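## 4. Positioning and levelling the refrigerator

Applies to the Kondisora upright refrigerator with separate upper and lower doors. Revised 4/29/24, L. Paiva.

1. Choose a firm, level section of floor against the back wall. Do not stand the unit on carpet or loose matting.
2. Leave a gap of 40 mm behind the cabinet for air flow.
3. Slide the cabinet back without tilting it. Keep the power cord clear of the feet.
4. Turn the front levelling feet until the cabinet no longer rocks. Use the 8 mm spanner supplied.

**Caution:** The cabinet is top-heavy while the doors are open. Open one door at a time until step 4 is complete. 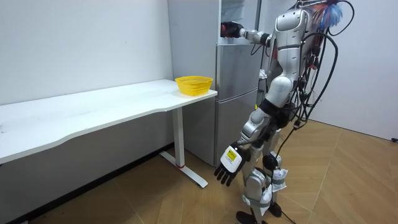 Clearance at the front and sides must be checked before the unit is loaded. Open each door fully and confirm that it does not strike nearby furniture. Where a desk runs along the adjoining wall and ends just in front of the refrigerator, as with the white one here, check the lower door against the end of the desktop first. Allow 100 mm between the two if the door opens on that side.

5. Plug the unit into its own wall outlet.
6. Set the dial to the middle position and close both doors.
7. Wait for the cabinet to reach temperature before adding food.

**Note:** If a door does not close by itself, raise the front feet by a half turn and repeat the check. Replacement feet are listed under part 144 in the Lelico parts sheet.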